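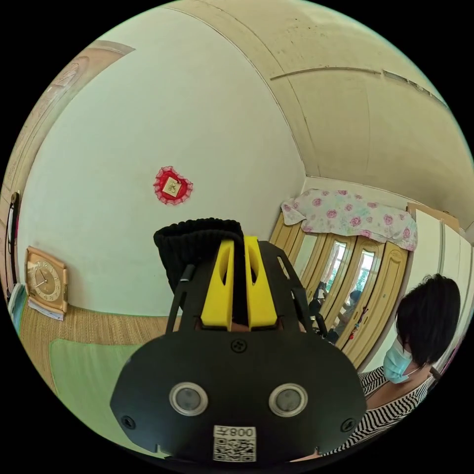

Bedroom, wall side: clock, heart ornament, wardrobe with the mirror doors.

From: Dilani Thambiah
To: furnishing list
Subject: Re: Mirrored wardrobe, moving it along the wall

On March 13, 2022, Yaw Agyeman wrote:
> Can the wardrobe go on the clock wall without taking the
> doors off? Also, does the rose cloth on top have to come
> down first?

Yaw,

Doors off, both of them. The mirrors are set into the doors and most of the weight is there. Mark the hinges left and right with tape before undoing anything, and take the red tassel off the handle.

Yes to the cloth. Clear whatever is stored under it as well, then measure to the ceiling moulding. I would want 40 mm clear at the top for tilting.

The clock can stay up. The heart should come down - the lace edge will catch. Roll the mat off the bed and keep it flat side in.

Mahsa has the Lovmont felt pads, 70 mm size. Two per foot is too many.

Dilani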